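3.2 Setting and materials

The garment-handling task was set in a small furnished bedroom at the Culach site. Earlier work on domestic clothing storage has mostly used a cleared table and a single item under even light. We wanted bedding and clothing to share the same space, as they do in most homes, so the bed was left made up with its purple and white floral cover.
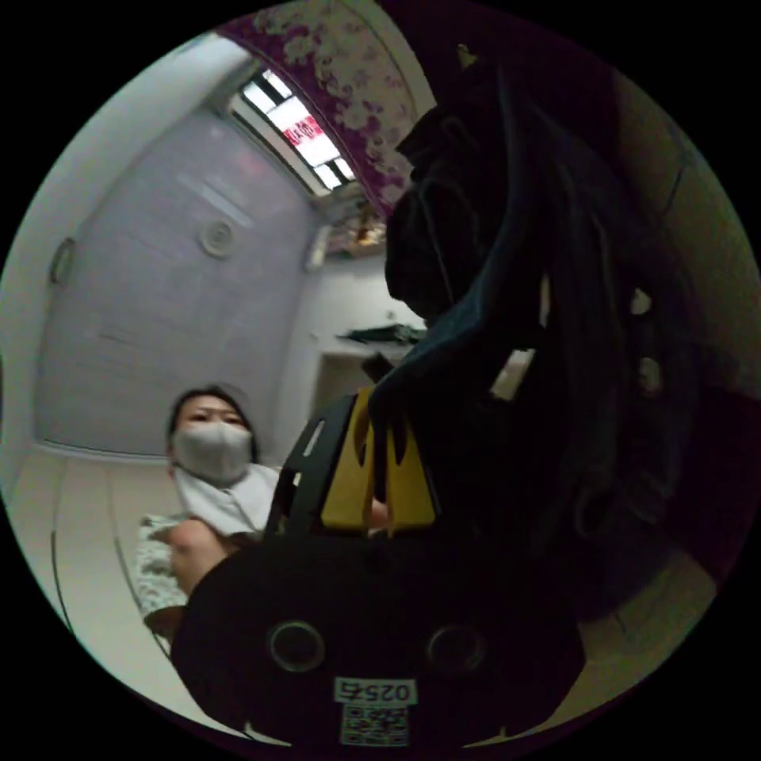 Clothing was drawn from the Draro list, which groups items by weight, colour and stiffness. Dark items were favoured. Folds in navy and black cloth give little contrast, and neighbouring garments are easily taken for one piece. Each session began with the clothing in an unsorted state and ended when the person handling it judged the work complete. No folding method was prescribed.

3.3 Garments beside patterned bedding

The background to a garment was treated as a variable in its own right. Three classes were used in coding: plain, repeating and irregular. The floral cover falls in the last class, as its print varies in density across the surface.
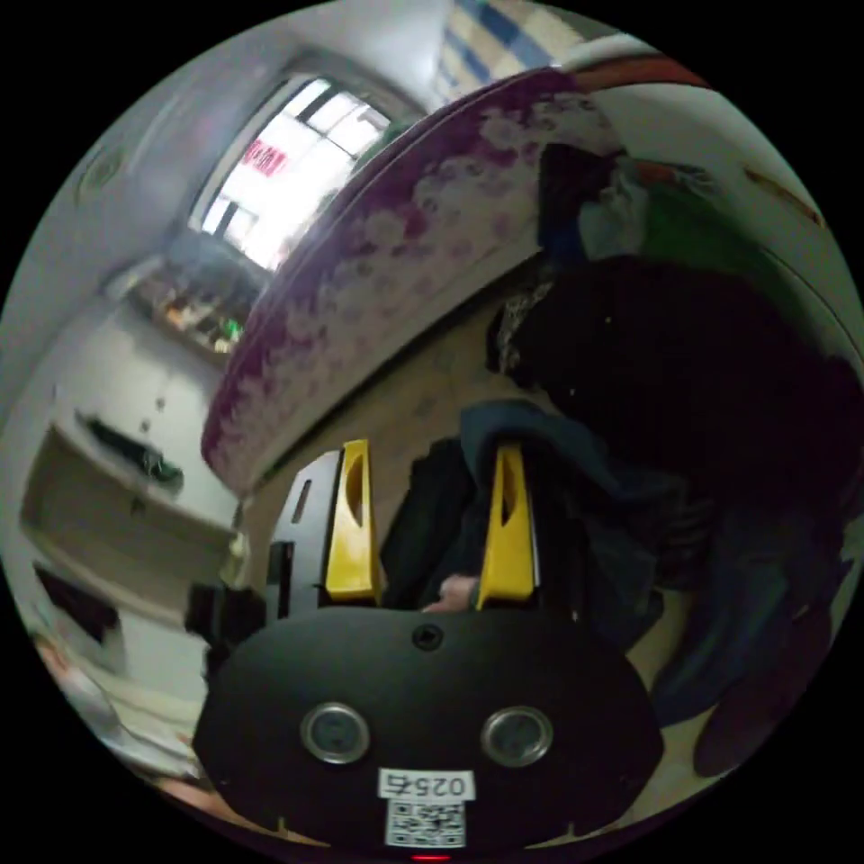 Figure 4. Dark fabric with the purple and white floral bedding behind.

Edge position was coded at the lowest visible point of the cloth. Where a hand or another garment hid that point, the entry was marked as partial and kept in the set. Two coders worked separately on 500 entries, and differences were settled by a second viewing. The coding sheet follows the Coman layout drawn up in May, with one column added for bedding.

3.4 Heaps and hanging items

A heap was defined as any group of garments in which at least one item had no visible outline of its own.
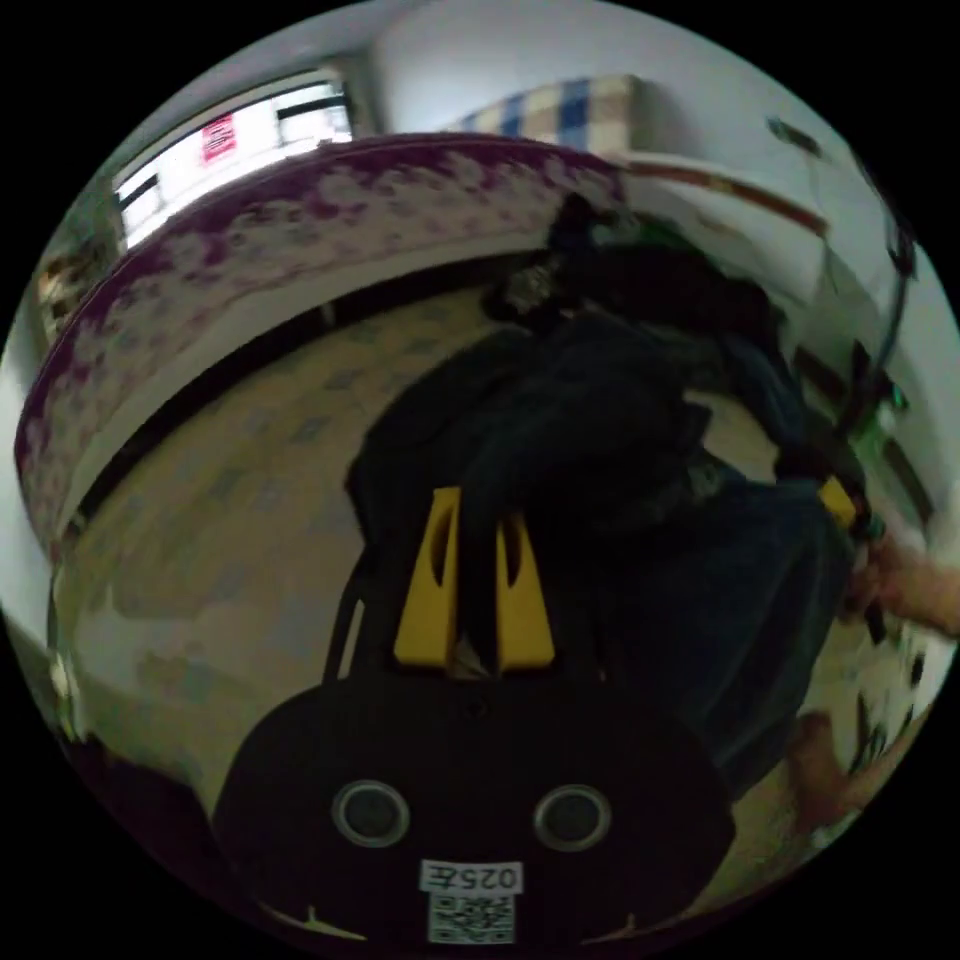
Creases were not counted as outlines unless they could be followed to a hem, cuff or collar. This rule lowered the number of separate items recorded in heaps, but it made the coding more consistent. Hanging items were coded by their direction of fall and by whether they overlapped other clothing. 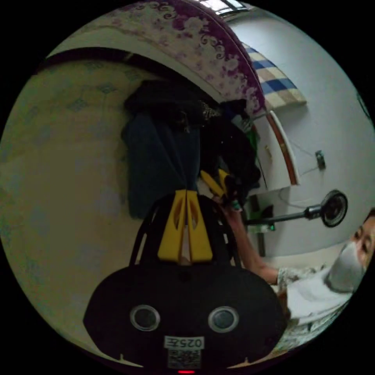
Overlap between dark garments was the most frequent source of disagreement. Light or checked cloth near the clothing was entered as bedding only when its use was clear, and otherwise as unassigned. The full set of 600 entries is held with the Arnari records; the 100 entries coded by one person only are left out of the agreement scores in Section 4.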